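3.2 Storage and decanting of dry foods

Participants in the Stonell and Drollholm groups were asked to keep a food diary for 13 weeks and to note, each time they opened a new packet of dry food, where the packet was kept and whether its contents were moved into another container. Dry food was taken to mean breakfast cereals, oats, rice, pasta, pulses, flour, nuts, dried fruit and powdered drinks. Biscuits and crisps were left out, as the pilot work in Briltness had shown that these were usually eaten within days of purchase and seldom stored in any settled way.

In total, 629 packets were entered in the diaries. Entries without a storage place were kept in the data set if the type of food was given, but they were not used in the comparison of cupboards, open shelves and worktops. Where a household had written only "kitchen", the entry was treated as having no storage place.

Most households used more than one kind of storage. Heavy items such as flour and rice were commonly put in a low cupboard, while cereals and oats were kept where they could be reached at breakfast. Decanting into jars or tubs was more usual for pasta and pulses than for cereals. Several participants wrote that they had bought jars with the intention of using them for everything and had later gone back to keeping cereals in the packet, either because the jar was too small for a full packet or because the date and the preparation instructions were lost when the packet was thrown away.

Stand-up pouches raised a separate difficulty. A carton can be placed on a shelf beside other cartons and its front panel read from a short distance. A pouch changes shape as it empties, tends to lean, and is often folded over at the top, which hides part of the printing. In the diaries, pouches were more likely than cartons to be kept in a basket, drawer or crate together with other items, and the participants who did this gave ease of tidying as the main reason. Packets held in this way may be stored at any angle. Figure 4 shows a pouch of Huel, upside down, next to a woven basket; the brand name is large enough to be read even so, and the printed picture of granola gives a second clue to the contents. 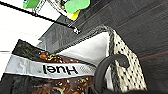 3.3 Finding and recognising packets

The second part of the diary dealt with finding food once it had been put away. Participants were asked to note any occasion on which they had opened a new packet while an older packet of the same food was already open. We call this double opening. It matters for household waste, as the older packet is then more likely to go stale before it is finished.

Double opening was reported in both groups. It was most often linked to deep cupboards, where newer shopping had been placed in front of older shopping, and to shared kitchens, where more than one person put the shopping away. Open shelves were seldom mentioned in this connection. Baskets and drawers fell between the two. Participants who used one basket for a single type of food reported few problems, whereas those who used a basket for mixed items described having to lift several packets out before reaching the one they wanted.

In the interviews that followed the diaries, we asked how people recognised a packet when only part of it could be seen. Colour was the answer given first by most participants. Brand names came next, followed by pictures of the food. The wording that describes the variety or flavour was rarely mentioned, and some participants said they had taken out the wrong variety of a familiar brand more than once. One participant in Drollholm kept two flavours of the same porridge and had put an elastic band round one of them so as to tell them apart in the mornings before the light was on.

Date marks were a further problem. On many pouches the date is printed near the top seal, where it is hidden once the pouch has been rolled down and clipped. Participants who decanted their food lost the date altogether unless they copied it on to a label, and few of those who began the study with labelled jars were still labelling them at the end of it. The Ryu storage checklist, which was given to half of the Stonell group, asks the user to write the opening date on the front of the packet with a marker pen. Those who received it did so regularly in the first weeks and less often afterwards. We did not find that the checklist changed where packets were kept.

3.4 Limits of the diary method

The diaries rest on what participants chose to write down. Double opening in particular is likely to be under-reported, as it can only be recorded by someone who has noticed the older packet. Two kitchen visits were made to each household, and on several of these visits we found open packets which did not appear in the diary. These were not added to the totals, but they are considered in the discussion of waste in Section 5.

The diary period ended in June, before the summer holidays, and the results should not be taken to cover periods when households shop and eat in a different pattern.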